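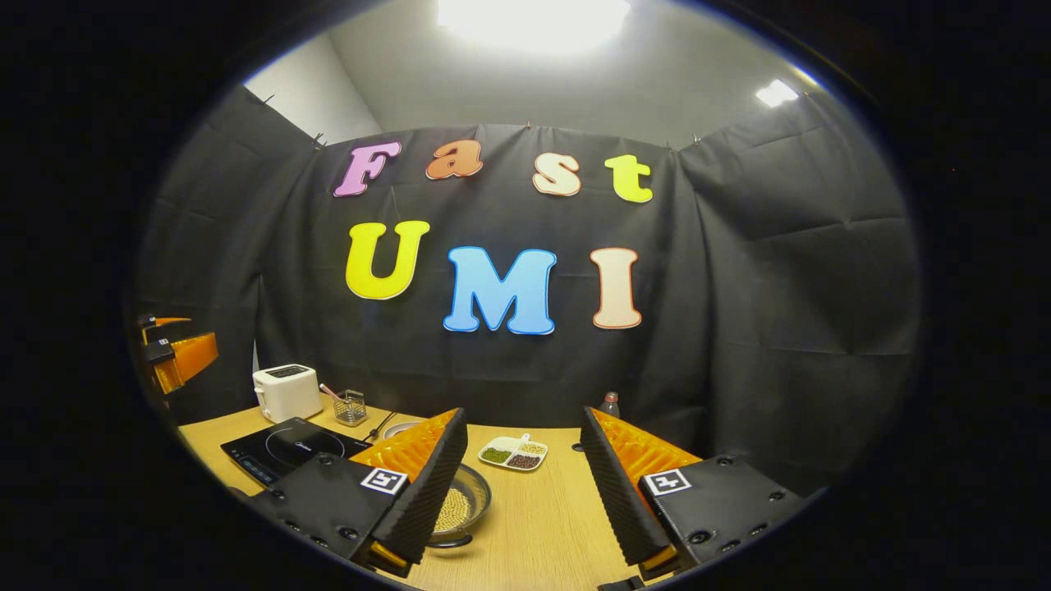
TRANDUS, December

Reading time: 3 minutes
By the newsletter desk

The village hall sign came down in the October wind and landed in the Boiko's car park, where it stayed for a fortnight because everyone who drove round it assumed it belonged to Boiko's. It had read TRANDUS HALL for as long as any of us can remember, apart from the years when it read TRAN US HALL, which visitors found either welcoming or baffling.

So we need a new one, and this has opened up the question of lettering, a subject on which it seems every household in Trandus has been quietly holding strong views.

The first quote came from Emeck, the sign people out on the ring road. For £688 they will do brushed metal capitals on hidden fixings, very smart, the sort of thing you see outside a dentist's. For £348 they will do the same words in flat plastic, and for £200 they will do a printed board and you put it up yourself. Their brochure shows all three on the same imaginary building, photographed in the same imaginary sunshine. The cheap one has been given a slightly smaller tree.

We put the three choices on the noticeboard and asked for comments. We got comments. One person wants the old letters cleaned and put back, which would be a lovely idea if the H had not been run over. One wants Welsh, though we are nowhere near Wales. Several want the word "community" added, at which point Emeck's price goes up by the letter. And there is a strong showing, mostly from the Tuesday-type groups who bring their own biscuits, for something cheerful with a bit of colour in it. Big round letters, they say, like a toddler's bedroom door. Foam was mentioned. Foam does not, as far as we know, come with a guarantee against north-easterly gales, but it has a following, and you can read it without your glasses.

The case against colour is that the hall is also used for funeral teas. The case for it is that it is also used for everything else, and that the present front door is already a shade of green nobody would have chosen sober.

There was a brief hope that we might save money by sharing with Rokia, who rent the side room for their upholstery classes and would like their name outside too. They offered to pay half if ROKIA went on top. We offered to let them pay half if it went underneath. Talks continue, in the sense that we still say good morning in the corridor.

In the meantime there is a sheet of paper in a plastic sleeve taped inside the window. It says HALL, in felt pen. Two delivery drivers have told us it is clearer than the old one.

If you want a say, the slips are in the box by the tea hatch and the box will be emptied at 12 noon on the last day of the month. Please write your choice of lettering and nothing else. Remarks about the heating should go in the heating box, and that one is full.

Trandus Hall Newsletter. Contact us through the letterbox or at the hatch. © Trandus Hall. Back to top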